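Software engineer, manipulation planning and evaluation
Koster, Brellcombe office
Full time, permanent. Apply by 31 July 2022.

Koster writes the software that sits between a trained policy and an arm that has to move. We don't build hardware and we don't train the big models. Our product, Koreo, takes whatever a policy wants to do next, checks it against what the cameras report, and either passes it on, slows it down or stops it.

We are hiring one engineer for the team of nine that works on Koreo. The post reports to Lieven Mertens.

You should know how we think before you spend an evening on an application. Most success rates we get sent are hard to believe. They come from one table, one set of lights and a person who puts the cup back in the same spot between runs. In April we reran a customer's benchmark on 132 recorded episodes and spent more time arguing over what counted as a success than we spent on the code. A bowl that ends up on a plate but half over the rim – is that a pass? The customer said yes. We said it depends what the next step is.
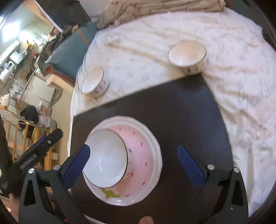 Tableware on a bed is a fair sample of what the job is like. A white bowl against a white sheet gives a depth estimate very little to hold on to, and glossy rims throw highlights that a segmentation model will happily call an edge. Cloth has folds, and a planner that assumes a flat support surface will be wrong in ways that don't show up in simulation. If you think a larger model makes all of this go away, you may be right, but we would want to see your numbers and how you got them.

What you will work on

The grasp and placement checks in Koreo, mostly C++ with a Python layer on top
Enumell, our in-house tool for replaying episodes and labeling failures, which is useful and badly in need of a cleanup
Test cases that our own software fails

What we ask for

At least 2 years of work on planning, control or perception code that ran on a real arm
Comfort with camera calibration and coordinate transforms
Written English good enough to explain a bad result to a customer

A degree is fine and so is the lack of one. We don't care about demo videos unless the failed runs come with them.

How to apply

Send a resume and one page on a result of yours that you later stopped trusting, and why. No cover letter. There are 2 interviews, the first with Luuk Jansen by phone and the second on site, where you will read through one of our failure logs with us. We don't set take-home work. Travel to Brellcombe is paid.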